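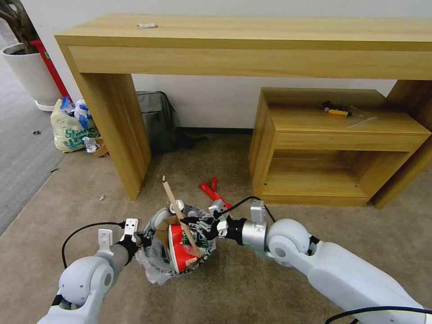 The console table, with the cabinet under it, on the evening of the inspection.

The email from Brito Property Services said that the unit would be inspected for "general order," and that tenants whose units were not in general order would forfeit up to 775 dollars. It was signed with a first initial and a logo of a key. Maricruz Escobedo read it twice standing up and once sitting on the carpet, where she had been living, more or less, since the sofa went down the stairs.

She had until six. It was twenty past four.

She began, as she began most things, by making a list. The list said: trash, floor, screwdriver, Puviver. Then she lost the list.

Puviver was the name of the cabinet. It had come in a flat box from Gustora, with a booklet in which a bald, genderless figure assembled the thing in 14 steps while smiling at a second bald figure. Maricruz had no second figure. She had a screwdriver with a yellow and black handle and a sister on speakerphone, and the sister had hung up at step nine over a remark about dowels. The cabinet was finished now. It fit under the console table, or under the right half of it, as if the two had been introduced by mutual friends and were being polite. The lower shelf was empty. She had bought it to hold things, but she had grown fond of it as it was, and every time she went to put something in there she thought better of it and put the thing on the floor.

The console table she couldn't blame on Gustora. It had belonged to her ex-husband's mother, who called it the Plurnesel, after the village where she claimed it had been built, and who gave it to them as a wedding present on the understanding that it would be admired. It had legs like a bank. In the divorce, Daniel got the car and the good knives and Maricruz got the Plurnesel, and both of them went away believing the other had been cheated. It took four men to get it up here in July. One of them asked her, on the landing, breathing hard, what it was for.

"Keys," she said.

So, the trash. The white-and-blue stuff had gone into the yellow shopping bag until the bag would no longer take it and it had started coming out of the top. A second bag, a clear one, sat in the middle of the carpet with the rest of the week inside it: the paper cup, the can, a flattened piece of cardboard, a stick. She had meant to use a proper black bag. She had a position on clear bags, which was that they let you reflect on your choices, and now that she was reflecting she would have preferred the black.

She looked at the stick for a while. It was long and thin and it pointed out of the pile, toward the table. She remembered eating whatever had been on it. She remembered thinking, that night, that she was a person who ate dinner off a stick over a carpet at the age of forty-six, and that it was delicious.

At ten to five she picked up the screwdriver to put it away and noticed that the toolbox was in Daniel's car. She laid it back on top of the cabinet. She laid it at an angle, because straight looked as though she was trying.

At five she moved the plant. It stood in its white pot next to a red pole that had been in the apartment when she arrived and that she had never dared get rid of, in case it was structural. She turned the pot so its better side faced the door. Then she sat on the floor and tried to decide if it had a better side. She turned it back.

At twenty past she called her sister.

"What does 'general order' mean to you?" she said.

"Is this about the dowels?"

"It's about 775 dollars."

"Then pick things up," said her sister. "Start at one end and pick things up until you get to the other end. I don't know how you raised a child."

"He was very neat."

"He was, wasn't he," said her sister, and for a minute they talked about him instead, and about whether he was eating, and about the girl with the motorcycle. By the time they were done it was quarter to six and Maricruz had picked up one tissue and set it on the Plurnesel, where it sat in the middle of all that oak like a guest who has come on the wrong night.

The man from Brito was early. He was younger than his email. He had a tablet in a rubber case and shoe covers, which he put on in the hallway, hopping, with one hand on her wall.

"Ms. Escobedo," he said. "Unit 756?"

"It's on the door."

"I have to ask." He came in and stood at the edge of the carpet and looked at everything for what she felt was longer than necessary. He looked at the bag. He looked at the other bag. He looked at the scraps of paper in front of the other bag, and the gray backpack against the wall with its strap trailing, and she saw him decide, quite visibly, not to ask about the pole.

"Are you moving in," he said, "or moving out?"

It was a fair question. She had been there seven months. She thought about the empty shelf, and the sofa, which hadn't fit, and the four men.

"In," she said.

He tapped something. "There's a box for that."

"What does the box do?"

"If you're moving in, it doesn't count as disorder. It counts as transition." He scrolled. "You get 15 days, and then somebody comes back."

"You?"

"Could be me. Could be Glenn." He said Glenn in a way that made her hope it would be him. Then he walked over in his blue paper feet and stood before the Plurnesel, and put his palm flat on the top of it, next to the tissue, the way people do with horses.

"This is a serious table," he said.

"Do you want it?"

He laughed. She let him. He filled in the last of his boxes and had her sign with her finger, and what came out on the screen looked like a hair. The form said 11 Feb 2020 and under that it said TRANSITION, in capitals, and she asked him if she could have a copy for her ex-husband.

When he had gone she ate some crackers over the sink, and then came back and stood where he had stood. She picked up the tissue. She tied the neck of the clear bag and had to untie it again for the stick, which she broke in half, and then she took both bags down to the basement in her socks and came back up by the stairs.

The backpack she left until last. It had been packed since July, with two shirts and a phone charger and a paperback, in case. She took out the shirts and then the paperback, and put them on the lower shelf of the cabinet, and moved the paperback a little to the left.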